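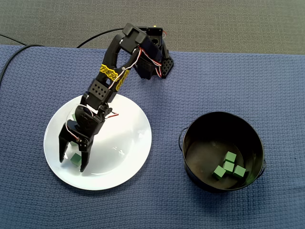
7. Running the cube demonstration on open days

This section assumes the arm has been mounted and calibrated as described in section 6. If it hasn't, stop here. A badly calibrated arm in front of visitors does more harm than a poster.

The task is small. The arm picks green cubes off a white plate and drops them into a black container on the same cloth. Visitors tend to see more in it than there is, and the supplier's leaflet helps them do so. Stekar calls this "household-ready handling." We have run it at the Brirora open day and at two school visits, and we would call it picking up cubes.

7.1 Setting the table

1. Lay the cloth and pull it smooth where the plate and container will go. Small wrinkles elsewhere are fine.
2. Check that the base does not rock. Push it sideways with one hand, harder than feels polite.
3. Put the plate down first, then the container. Both must be inside the reach you tested, which may be less than the reach printed in the leaflet.
4. Put the cubes on the plate with space between them. Use the six from the demo box. Spares from other sets are a slightly different size, and the grip setting does not forgive it.
5. Lead the cables away from the side where visitors will stand.

Note: The leaflet says the arm copes with "any arrangement." Two cubes touching each other is an arrangement. Try it yourself before you repeat the claim.

Caution: Keep the wires at the joints clear of the moving links. Check them again after every long run, with the power off.

7.2 Before the doors open

1. Switch on the supply and wait for the joints to hold.
2. Move the arm to its rest position from the control screen. Never by hand while it is powered.
3. Open and close the gripper with nothing in it.
4. Run the whole task through with no audience. If a cube is dropped, run it again from the start. Don't pick up from the middle and call it a pass.
5. Write the result in the log, including the bad ones. Craig Dow's log from November has 190 attempts in it and is the only record we have that anyone should quote. It does not match the leaflet.

Caution: The jaws come to points. They are not strong enough to be dramatic, but they can pinch, and children reach for the cubes. Keep hands off the cloth whenever the supply is on.
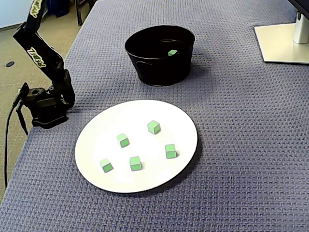 Page last changed: 23rd September, by L. Manole

7.3 During the demonstration

1. Say what mode the arm is in before it moves. If a person is steering it from the other arm or the control screen, say so. If it is running a trained program, say that, and say it was trained on this plate, this container and these cubes.
2. Start the run and step back from the table.
3. Let it finish. A pause over the plate can be long, and there is a strong temptation to nudge a cube into a better place. Don't. Once you have touched a cube the run is yours as much as the arm's.
4. If the arm misses, leave the miss in view and tell people it missed.
5. If a cube lands on the cloth, end the run, power down, and put it back on the plate.
6. Between groups, return all the cubes to the plate and change the layout. Using the same layout all afternoon makes the arm look better than it is.

Note: Dzintra Eglītis asks that presenters don't use the words "sees," "wants" or "decides." Ojārs Siliņa thinks this is fussy. We have kept the rule anyway, and visitors have managed.

Caution: If a joint starts to buzz or smell warm, cut the power at the supply. The stop button on the screen is a request sent over a cable. The switch is a switch.

7.4 Questions you will get

Could it clear my table at home? Not from anything we have tested. The plate stays where it is, and there is no food on it.

Is it learning while we watch? No. What you see today was settled before today.

How often does it work? Give the figure from your own log and say how many runs it covers. If you haven't kept a log, say you don't know. Please don't give the supplier's figure, however often they send it to you.

Would it work with a different cloth? We have not tried enough of them to say. Maarten Kuipers reports trouble with a pale one, but he moved the lights the same morning, so we can't tell which of the two did it.

7.5 Packing up

1. Send the arm to rest and support the upper link with one hand while you cut the power. It will sag.
2. Put the cubes back in the demo box and check for strays inside the container, where they are easy to miss.
3. Coil the cables loosely. Tight coils are how we lost the last set.
4. Fold the cloth around the plate, never around the arm.
5. Send a copy of the log to extension 473, even if the day went badly.

Note: The Wellby carrying case holds the arm only with the gripper turned inward. Forcing the lid bends the bracket at the wrist, and a bent bracket means going back to section 6.

Related pages
Section 6: Mounting and calibration
Section 8: Keeping a demonstration log
Wrist bracket: checking and replacing
Supplier claims we have tested
Khổng training notes for presenters

Demonstration handbook, Brirora. Corrections to Luminița Manole, ext. 473. Back to top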